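くらしのかがく > 形と場所 > 小学校3・4年生から

テープで作る「ます目」のはなし

2022年4月20日　文：マリクルス・バルドビノス

つくえの上に消しゴムを1つ置いて、となりの部屋にいる人に、その場所を言葉だけで教えてみましょう。「まんなかより、ちょっと右」「もうすこし手前」と言っても、聞いた人が同じ場所に消しゴムを置くのはむずかしいはずです。「ちょっと」がどのくらいなのか、人によってちがうからです。

では、つくえの上に、たての線と横の線が引いてあったらどうでしょう。線と線のあいだには四角い場所がいくつもできます。この四角を「ます」といい、ますがならんだものを「ます目」といいます。「左から2番目、手前から3番目のます」と言えば、となりの部屋の人にも同じ場所がわかります。

ます目は、身のまわりのいろいろなところにあります。漢字の練習ノート、将棋の盤、カレンダー、地図のうすい線。げた箱やロッカーも、正面から見るとます目の形をしています。どれも、広い場所を小さく分けて、1つ1つを区別できるようにしたものです。

ノートのます目は、はじめから印刷されています。でも、つくえやゆかには印刷されていません。そこで使われるのがテープです。色のついたテープをまっすぐにはれば、どこにでも線を作ることができ、いらなくなったらはがせます。

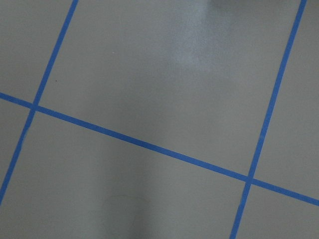 線にするテープは、下の色とはっきりちがう色をえらびます。白いつくえに白いテープをはっても、線はほとんど見えません。灰色や茶色の上なら、青がよく目立ちます。黄色いテープは、黒っぽいゆかの上では目立ちますが、うすい色の木のつくえでは見えにくくなります。まよったときは、短く切って1枚だけはり、部屋のはしまではなれて見てみましょう。そこから見えれば十分です。

■ どんなテープを使うのか

テープにはたくさんの種類があります。荷物の箱をとじるテープは、くっつく力がとても強く、はがすときに紙やペンキまでいっしょにとれることがあります。セロハンテープはとうめいなので、線としては見えにくいテープです。

ます目を作るときによく使われるのは、ペンキをぬるときの「養生（ようじょう）テープ」や「マスキングテープ」とよばれるなかまです。「マスキング」は、おおってかくすという意味です。かべをぬる人が、ペンキをつけたくないところをかくすために使います。しごとが終わったらはがすものなので、くっつく力は弱めに作ってあります。

テープのはばも大切です。はばの広いテープは遠くからでもよく見えますが、そのぶん、ますの中がせまくなります。また、「線の上」なのか「ますの中」なのか、まようところもふえます。つくえくらいの大きさなら、はばのせまいテープのほうが使いやすいでしょう。

■ まっすぐにはるには

テープをまっすぐにはるのは、思ったよりむずかしい作業です。少しずつ手でおさえながらはっていくと、だんだん曲がっていきます。次の順番でやってみてください。

1　はりたいところの両はしに、えんぴつで小さな印をつけます。つくえに書けないときは、テープを小さくちぎって印にします。

2　テープのはしを、片方の印にしっかりはります。

3　テープをうかせたまま、もう片方の印の上までのばします。このとき、とちゅうはまだくっつけません。

4　テープをぴんと軽く引っぱり、印に合わせて反対側のはしをはります。

5　さいごに、まんなかから外へ向かって指でなでて、くっつけます。

ぴんと張ったテープは、糸と同じで、ひとりでにまっすぐになります。大工さんが長い線を引くときも、定規ではなく、張った糸を使うことがあります。

長いテープは2人ではるほうが楽です。1人が片方のはしを指でおさえ、もう1人がのばします。引っぱりすぎるとテープがのびて、はったあとにちぢもうとするので、はしがめくれることがあります。たるまないくらいの力でかまいません。

■ 線と線のあいだをそろえる

ますの大きさをそろえたいときは、線をはる前に長さをはかります。たとえば、ますの横はばを300ミリメートルにしたいなら、つくえの奥のへりと手前のへりの両方に、300ミリメートルごとの印をつけます。奥と手前の印をむすぶようにテープをはると、線どうしが平行（へいこう）になります。平行とは、どこまで行っても線と線のあいだのはばが変わらないことです。

片方のへりだけに印をつけて、あとは目で見てはると、線はかたむきやすくなります。手元では正しく見えても、反対側では指1本ぶんもずれていることがあります。

たての線が終わったら、横の線をはります。たての線と横の線が交わるところが直角（ちょっかく）になっていれば、ますは長方形か正方形になります。直角かどうかは、三角定規の角を当てるとわかります。三角定規がなければ、本や折り紙の角を使ってください。本の角も直角です。

ますの大きさは、そこに置くものに合わせて決めます。えんぴつを置くのに、えんぴつより小さなますでは、いつもはみ出してしまいます。反対に、ますが大きすぎると、「このますの中」と言われても、どのあたりなのかがはっきりしません。

バルタサル・ケサダさんの教室では、つくえのはしから順にはっていったので、さいごのますだけが46ミリメートルになってしまい、消しゴムがぎりぎり入るはばでした。先につくえ全体の長さをはかり、いくつに分けるかを決めてから印をつければ、こういうことはへらせます。つくえの長さがちょうどよく割り切れないときは、両はしに同じだけあまりを残しておくと、まんなかのますの大きさがそろいます。

■ 交わるところは色がこくなる

テープの線が交わるところをよく見ると、ほかのところより少し色がこく見えることがあります。そこだけテープが2枚重なっているからです。

うすい色紙や、うすい紙でできたテープは、光を少し通します。1枚だけなら、下の色がすこしすけて見えます。2枚重なると、光が通りにくくなり、下の色がすけにくくなって、テープの色がこく見えます。窓にうすい青の色紙を1枚はり、その上にもう1枚を半分だけずらしてはると、同じことがはっきりわかります。光をまったく通さないテープでは、重ねても色はほとんど変わりません。

交わるところには、あつみもあります。テープ1枚のあつさはわずかですが、2枚重なると、指先でさわったときに小さな段がわかります。うすい紙を上にのせて字を書くと、そこでえんぴつがひっかかるかもしれません。

■ ななめから見ると、ますの形が変わる

正方形のますをきちんと作っても、いすにすわって見ると、正方形には見えません。手前の辺が長く、奥の辺が短い、台形（だいけい）のような形に見えます。たての線も、左のほうの線は右へ、右のほうの線は左へ、奥に行くほど近よっていくように見えます。

これは、遠くのものほど小さく見えるためです。手前のますも奥のますも本当は同じ大きさなのに、奥のますは目から遠いので、小さく見えるのです。まっすぐな道や線路が、遠くで1つに集まるように見えるのも同じしくみで、これを「遠近（えんきん）」といいます。絵をかく人は、これを使って、平らな紙の上におくゆきのある部屋や町をかきます。

つくえを真上から見ると、ますの形はもとの形に近く見えます。立ちあがって見る、すわって見る、あごをつくえの高さまで下げて見る、という3つをくらべてみてください。目が低くなるほど、ますは横に長く、つぶれて見えます。

線がななめに見えても、はり方がまちがっているとはかぎりません。たしかめるときは、見た目で決めずに、定規ではかります。奥のはばと手前のはばをはかって同じ長さなら、線は平行です。

■ 下に紙をしく

テープをつくえに直接はりたくないときや、ペンを使う作業をするときは、先に大きな紙をしきます。つくえがよごれず、終わったら紙ごとかたづけることもできます。茶色の包み紙は、大きくてじょうぶなので、よく使われます。

まいてある紙は、広げても、もとの丸まった形にもどろうとします。そのままテープの線をはると、紙がういたところで線がゆがみます。しく前に、まいてあった向きと反対に軽くまきなおし、少し待ってから広げると、だいぶ平らになります。それから四すみをとめて、まんなかから外へ手でなでます。

それでも、紙にはしわや波が残ることがあります。紙は空気の中の水分をすってのび、かわくとちぢむので、朝は平らだったのに、雨の日の午後には少し波打っていることもあります。小さなしわなら、物の場所をたしかめるのにはこまりません。丸いものを置くときだけは、しわのところでころがりやすいので、気をつけてください。

テープを紙からはがすと、紙の表面がやぶれることがあります。紙の上のます目は、はりなおしがしにくいので、長さをはかるのは念入りにしましょう。

■ 物を置いて、場所を言ってみる

ます目ができたら、物を置いて場所を言う練習をします。むずかしいのは、物が線の近くにあるときです。

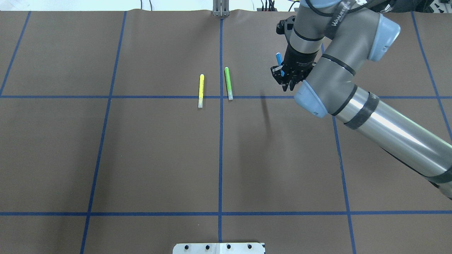

青いテープのます目に置いた黄色と黄緑のマーカー。まんなかのたての線の、すぐ左にあります。

ますのまんなかに置いたものなら、ますの番号を言うだけで伝わります。でも、はしが横の線にかかっているものは、どのますにあると言えばよいでしょうか。

決め方はいくつかあります。1つは、物の中心がどのますにあるかで決める方法です。細長いものなら、まんなかのあたりを見ます。先が少しくらい線をこえていても、中心があるますを答えます。もう1つは、少しでも入っているますを全部言う方法です。この場合は、1つの物に答えが2つも3つも出てくることがあります。

どちらが正しいということはありません。ただし、いっしょに作業をする人が、同じ決め方をしていることが必要です。1人が中心で決め、もう1人が先っぽで決めていたら、同じものを見ていても答えがちがってしまいます。はじめる前に決めて、紙に書いておきましょう。

細長いものには、場所のほかに「向き」もあります。ペンなら、キャップが手前を向いているのか、奥を向いているのか。たてに置いてあるのか、横なのか、ななめなのか。同じますに同じペンがあっても、向きがちがえば、置き方は同じではありません。となりの部屋の人に正しく伝えるには、「どのます」「どちら向き」の2つを言います。

物が2つ以上あるときは、物どうしの関係も言えます。「緑は黄色の右どなり」「緑のほうが少し奥」というような言い方です。ますの番号だけでは伝わらない細かいことも、こうすればわかります。

右と左は、見る人のいる場所で変わることにも注意してください。つくえをはさんで向かい合うと、あなたの右は、相手の左になります。ます目に番号をつけるときは、どこに立って見た番号なのかも決めておきます。つくえのへりに「ここから見る」と書いた紙をはっておけば、まちがえにくくなります。

■ ますに名前をつける

ますの名前のつけ方で、いちばんよく使われるのは、たてと横に別々の記号をつける方法です。横の方向には「あ、い、う、え」、奥の方向には「1、2、3」とつけます。すると、どのますも「いの3」「うの1」のように、みじかい名前でよべます。地図帳のうしろにある「さくいん」も、同じやり方です。町の名前のそばに「ウ4」などと書いてあるのは、その町がどのますにあるかを表しています。

すべてのますに通し番号をつける方法もあります。ますが少ないときは便利ですが、多くなると、たとえば「749番」がどこにあるのか、すぐにはわかりません。たてと横に分けた名前なら、ますがどれだけふえても、横にいくつ、奥にいくつとたどれば見つかります。

中学校や高校の数学では、これを「座標（ざひょう）」という名前で習います。座標では、ますではなく、線の交わるところや、線と線のとちゅうの点まで、数で表すことができます。

■ やってみよう：そっくりに置くゲーム

用意するもの
・大きな紙 2まい
・はがしやすい色つきテープ
・定規
・ペン、消しゴム、クリップなど、同じものを2つずつ
・ついたてになるもの（大きな本や箱）

やり方
2まいの紙に、同じ大きさ、同じ数のます目をテープで作ります。ます目に「あ、い、う」と「1、2、3」の名前をつけます。2人で横にならんですわり、あいだについたてを置きます。

1人目は、自分の紙の上にすきなように物を置きます。置き終わったら、言葉だけで場所と向きを伝えます。2人目は、聞いたとおりに自分の紙の上に置きます。指さしや身ぶりは使いません。終わったらついたてをどけて、くらべます。

なれてきたら、物を線の上に置いたり、ななめに置いたりしてみましょう。向かい合ってすわると、ぐっとむずかしくなります。テープをはがした紙でやるのもおもしろく、ます目があるときとないときで、どのくらいずれ方がちがうかを定規ではかってくらべられます。

■ かたづけるとき

テープは、はしをつまんで、つくえに近い低いかどでゆっくりはがします。真上に強く引くと、下の紙やペンキをいためることがあります。線が交わっているところは、あとからはったテープが上になっているので、上のテープから先にはがします。順番をまちがえると、とちゅうでちぎれます。

はったまま何週間もおくと、のりがかたくなったり、つくえに残ったりします。日の当たる窓ぎわではとくに早いので、使い終わったらその日のうちにはがしてください。のりが残ったときは、はがしたテープのくっつく面を当てて、軽くたたくようにするととれることがあります。とれないときは、おとなの人に聞いてください。

■ ことばのまとめ

ます目　……　たての線と横の線で分けた、四角のならび。
平行　……　2本の線のあいだのはばが、どこまでも同じこと。
直角　……　正方形や長方形の角の大きさ。90度。
遠近　……　近くのものは大きく、遠くのものは小さく見えること。
座標　……　場所を、数の組み合わせで表したもの。

次回は「ひもで大きな円をかく」です。長いひもと、チョークを用意しておいてください。

クレストビーこども編集部　お問い合わせ　|　© 2022 Clestby　|　ページの先頭へもどる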